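Week 4 handout: Municipal electricity distribution and load reduction
Module convenor: Refilwe Pillay. Tutorials: Lindiwe Modise.

4.1 Terms
Load shedding is a planned, rotating cut ordered when national generation falls short of demand. Load reduction is a local cut made to protect an overloaded feeder or transformer. The two are often confused in press reports. Only the first depends on the state of the power stations.

4.2 Case: Nustcombe
The municipality of Nustcombe buys in bulk and resells to 3337 metered customers. Of these, 1470 are on prepaid meters. The Joubert substation feeds the older part of town and has a firm capacity of 342 kVA per feeder. Evening demand passes that level on cold nights, and the feeder trips on overcurrent.

4.3 Arrears
A municipality that falls behind on its bulk account still has to maintain its lines. In practice maintenance is cut first. Faults then take longer to clear, unbilled losses rise, and revenue drops further. Students should be able to draw this loop with the direction of each effect marked.

4.4 Cold load pickup
When supply returns, geysers, fridges and heaters all start together. Demand in the first minutes can be well above the level before the cut. Operators restore feeders in stages. Switch off large appliances before supply returns.

Reading: Kastemero, chapters 2 and 3. The worksheet is due in September.
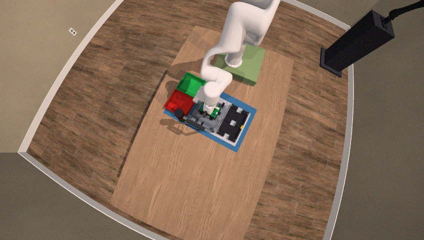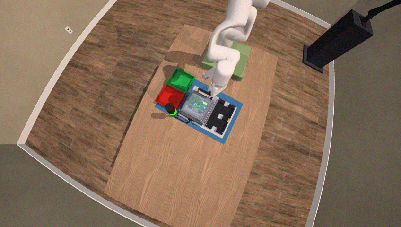
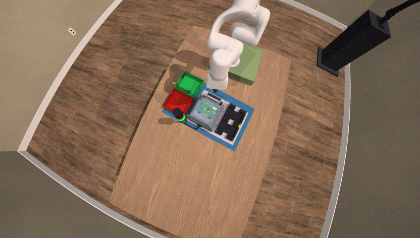
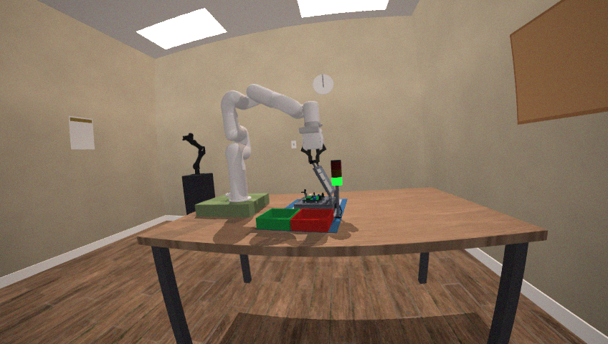 Why can a feeder trip again right after load shedding ends?
Many appliances draw power at the same moment, and the combined current can exceed the setting of the feeder's protection relay.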